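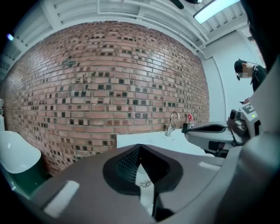

The second life of brick

Lilian Ogola buys old bricks. Her yard on the edge of Rerow holds pallets of them, stacked by color and by the kiln they came from, and on most mornings the first truck is waiting before the gate is open.

Brick is one of the few building materials that can outlast several buildings. Whether it gets the chance depends mostly on the mortar. Until the early part of the last century, most masons here used lime, which is softer than the brick and can be knocked off with a hammer and a bolster. Cement mortar grips harder. Try to clean it and the face of the brick often comes away too, so walls laid in cement usually end up crushed for road base.

"I look at the joint before I look at the brick," Ogola says. "If I can scratch it out with a key, we can talk about price."

A good cleaner in her yard gets through up to 400 bricks in a shift. The work is done by hand, standing at a bench, and it is dusty. Ogola has tried 2 machines over the years and sold both. They were fast, she says, but they broke the corners, and a builder will not pay for a brick without corners.

Most of what she sells goes into repairs. When the old dye works at Kombo lost part of its curved boundary wall in a January storm, the owners wanted the gap closed with bricks of the same age. New ones were the wrong size and too even in color. Ogola found a match in a demolished stable near Nornura, 4 miles away, fired from the same clay.

Curved walls bring their own trouble. An ordinary brick is straight, so the curve has to be made in the joints, which are tight on the inside and wider on the outside. On a tight bend the mason may lay only headers, the short ends, to keep the face smooth.

Festard, the firm that did the repair, asked for 1000 bricks and sent back a small stack of leftovers. Ogola put them on a pallet by the office, marked with the name of the stable. Someone will need them for a garden wall — or a chimney, if the frost gets into another one this winter.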